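4.2 Why households keep the wrong number of plates

The survey in Cesville asked a plain question: how many dinner plates do you own, and how many do you use on an ordinary evening? We expected the two answers to be related. They were not, or only in the way that an umbrella is related to rain. Of the 92 households that returned the form, most ate from the same pair of plates night after night and kept the rest in a cupboard against the arrival of guests, who, by the same households' account, seldom came.

Lavoie and Boychuk have called this the "reserve" and treat it as a kind of insurance. We are less sure. Insurance is usually bought with some idea of the risk. Our respondents in Taltville, interviewed in October, could rarely say when the reserve had last been needed, and two of them discovered during the interview that it had been given to a daughter. Both were put out, and both said they would replace it.

What did predict the size of the reserve was the cupboard. Households that moved to a kitchen with deeper shelves bought plates until the shelves were full, then described the result as "what a family needs". Kennedy's earlier work on bed linen found much the same thing, though linen has the decency to wear out. A plain white plate does not, and it goes with every other plain white plate, so the usual excuses for throwing one away are missing.

The plates in nightly use are a different matter. They sit at the top of the stack, they are washed first and put back first, and so they are used again. We refer to these as the working pair (Figure 6).

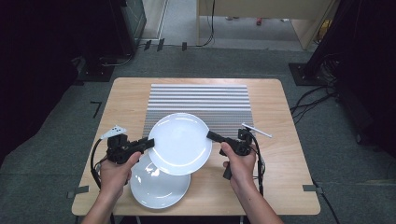

Figure 6. Two round white plates, one raised above the other, at a wooden table with a striped mat.

Several respondents told us they took care to rotate their plates. Cormier, who had the patience to put pencil marks on the undersides in six of the MacLeod kitchens, found rotation in one of them, and there it was the work of a lodger. The others were sincere. They had simply confused a rule they approved of with a thing they did, a difficulty to which we return in Section 5 under the heading of tea towels.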